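Budgeting for a bin picking cell, what am I forgetting?

Asked in Automation & Shop Equipment

We do small order packing, mixed household stuff, bottles and scoops and boxed things, nothing heavy. Boss wants a number by January for one picking station. I have a quote from Kamow for a used arm and controller, and a price for a gripper from Clavetti (3120). That's all I've got. Is the arm most of the cost or am I kidding myself? Never bought one of these. Also is it ok to just start on a table or do I need a proper stand right away.

3 answers

Answer 1

Arm is maybe half. Depends on the shop. Get a safety quote before anything else, fencing or scanner, that's the one that blew our budget. And ask Kamow whether the teach pendant and cables are in the price. Ours weren't!!

Answer 2 (marked helpful)

Pieter Prins here, did two of these. Short version, at work.

Split your sheet in two, the trial and the real cell. Don't let the boss see one total, he'll cut the wrong half.

Trial: arm, gripper, one bin, a table you don't mind drilling, clamps. Table is fine for the bin. NOT for a big arm, bolt that to the floor or a steel base. My trial line was 2206 without the arm and the biggest piece of that was the camera.

Things people leave off:
- spare gripper fingers, order them with the gripper, Clavetti lead time was bad for us
- cable dress pack. Cables and air line have to get past the wrist without snagging, and zip ties only get you so far. Lucero sold us a kit for 216, wish I'd bought it first
- bins. Buy extra of the exact same one, they get scraped up and then the lighting you tuned is off
- test items. Get 50 of your real products and write them off, dont count on putting them back in stock
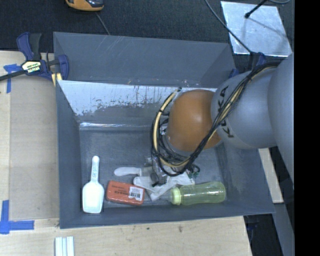
Clear bottles and anything floppy will eat your hours, so price the integration time on those and not on the boxes. Send the seller your worst five items and ask for a pick test before you sign. If they only want to test cartons, walk. And flat packages lying tight along a wall, ask about those too, suction might be cheaper than fingers there.

Used arm is OK if you get the hours and the last service record in writting.

Answer 3

We went with Istska and leased. No idea if its cheaper in the end, but it came out of a different budget so it got approved. Ask about that maybe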